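Home | Table Linens | Coasters & Mats | Curtains | Sale | Contact

Greddale Woven Tablecloth, Pink-Beige, Fringed

Filed under: Table Linens, Everyday Favorites

I'll admit I'm a bit partial to this one. I've been selling table linens for long enough that most of them blur together, but the Greddale has been on my own kitchen table since December and I keep not taking it off! It's a soft, quiet pink-beige (somewhere between oatmeal and the inside of a seashell) and it goes with pretty much every plate I own, including the ugly ones my aunt gave me.

The weave is the thing people ask about. It's a textured knit with a fine little grid running all through it, so it has some grip and some body. Cups don't skate around on it and it doesn't slide off the table if a kid leans on the corner. The fringe is left loose and hangs straight down – no beads, no knots, nothing for the cat to get properly attached to (mine has tried).

Washing: cool, gentle cycle, and please put it in a mesh bag so the fringe doesn't tie itself around your socks. Hang it up damp and the grid pulls itself flat again. I never iron mine. If you really want to, go low and put a tea towel in between. Expect it to shrink a tiny bit the first time, around 2 percent in my own wash, and then it stops.

We had it made by Karppinen, the same people who do our Nultar napkins, and the first run was only 30 pieces. Those went so fast that I ordered again before I'd finished unpacking the boxes. Hammad Memon, who handles our shipping through Imex, has asked me to say that orders placed before noon go out the same day and orders placed at 12:05 do not.

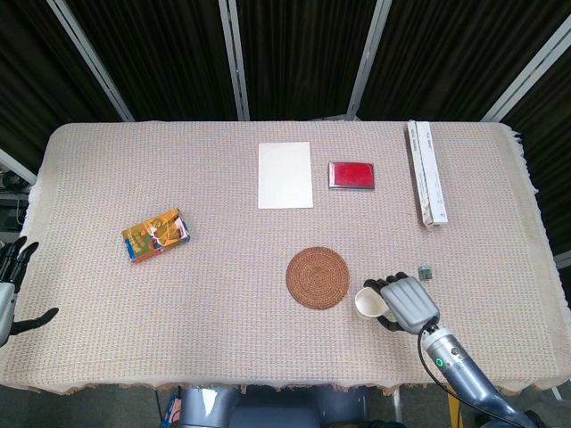

Color is the hardest part of selling cloth online. Pleated black curtains bring out the pink more than a white wall does, and in a bright room you'll probably see more of the beige. Warm browns look lovely on it too. The round woven rattan coaster in the middle is a good match, I think, with those circles sitting on top of the little square grid, and a plain white cup next to it keeps the whole thing calm. You can see the fringe along the right side as well. If you're planning on red ink or any kind of stamping on your table, put some scrap paper down first – I have not found a way to get stamp ink out of this weave and I've tried plenty.

It comes folded with tissue, so there will be creases on day one. Give it a night on the table and they mostly drop out. Returns are fine within 20 days if it hasn't been washed. Matching runner is on the way, same yarn, same fringe, and I'll put it up on this page as soon as I have it in my hands.

Contact us | Shipping & Returns | © Greddale Table Linens | Back to top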